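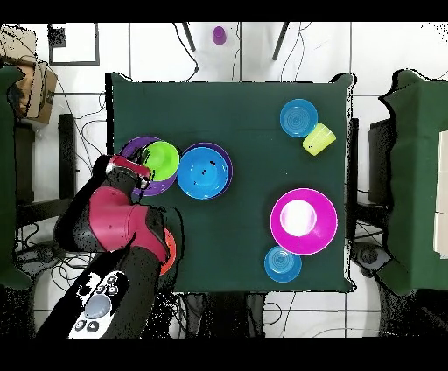
The Case for Printed Program Notes

When the Clernport Chamber Choir opened its season in October, the audience was handed a single card with the titles of the works, the names of the composers and a square code to be scanned with a telephone. The notes themselves, the sung texts and the translations were available online. The choir's management described the change as an experiment. It should remain one, and it should be brought to a close at the end of the season.

The argument for the card is easy to state. Printing costs money, and a choir of 21 singers with a small office has very little of it. Booklets are left on seats and thrown away. A page on a website can be corrected an hour before the concert, while a misprint in a booklet stays there for good. These points deserve a fair hearing, and Despina Tzavaras, who manages the choir, has made them patiently in several public meetings.

They do not, however, take enough account of what happens in the hall. The opening concert included a setting of twelve short poems by Braulio Meléndez, sung in Spanish without a pause. The work lasts 40 minutes. Its musical language is spare, and much of its force depends on knowing which poem one is hearing. The lights had been lowered and listeners had been asked to switch off their telephones. Those who obeyed had no text. Those who did not lit up the faces of their neighbors. Neither group was well served, and the singers, who had plainly taken great care over every consonant, were served worst of all.

Contemporary choral music asks a good deal of its public. A listener who knows a Bach motet can find a way back after a moment's inattention. A listener meeting a new work for the first time has no such landmarks, and the printed text is often the only one that can be offered. Ea Ravn, whose evening psalm closed the program, writes in very long phrases in which single words are stretched over many bars. With the page in hand, the ear settles and begins to notice the harmony. Without it, a good part of the audience is left guessing at vowels.

There is also the matter of the notes as writing. For 17 seasons the choir's booklets carried essays by Bushra Mengal, and many subscribers in Clernport have kept them. Her essay on the Okafor manuscripts introduced a neglected body of hymn settings to people who would never have opened a scholarly journal. The online notes this season are shorter and unsigned. The web does not require this, but it seems to encourage it – a page that can be changed at any time is rarely given the attention of one that must go to the printer on Sunday night.

A reasonable settlement is available. The Bimurier Festival, which faced the same pressures, prints a folded sheet with full texts and translations in large type, on paper that does not rustle, and places longer essays on its website for those who wish to read them beforehand. Copies are collected at the doors and used again when a program is repeated. Sille Gunnlaugsson, who conducts there regularly, also asks that the house lights be left high enough to read by. Her performances have lost nothing in atmosphere.

The choir could adopt this plan for its spring concerts in the Wukitz Hall, where the program is to include three first performances and texts in four languages. A modest charge for the sheet would be acceptable to most subscribers, provided that it remained free to students. Sponsors who decline to pay for an office may well be willing to pay for a page bearing their name.

What should not continue is the present arrangement, under which an ensemble commissions poets and composers at considerable expense and then leaves its listeners in the dark as to the words. The management has invited written comments before the spring brochure is prepared, and subscribers who hold a view on the question should send one.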